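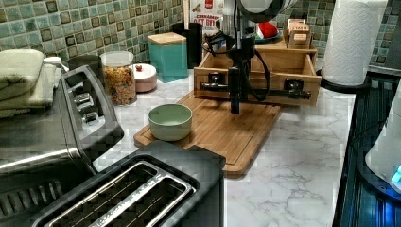
Kanako Takagi asks that the late check-in lockbox be tested after dark as well, as guests off the evening ferry could not read the dial last season.

Stays > Horkmont > Guest flats > Pre-season inspection

Flat 18, Horkmont — checked in February by Roald Eide

1. Smoke alarm, hall: pass. Battery replaced.
2. Carbon monoxide alarm: pass.
3. Balcony rail, height and fixings: pass. One bolt retightened.
4. Stair lighting: fail. Timer cuts out before the second landing.
5. Fire exit plan on door: pass, but still shows the old street entrance. Reprint.
6. Window restrictors: pass in bedroom, missing in lounge. Two ordered from Kusik.
7. Lockbox: opens freely. Night test outstanding — see remark from Takagi.
8. Luggage store: shelf limit of 100 kg not marked. Label needed.

Items 4 and 6 must be closed before the first booking. Retest by Amr Shehata.

We use cookies to remember your search dates. Accept | Manage settings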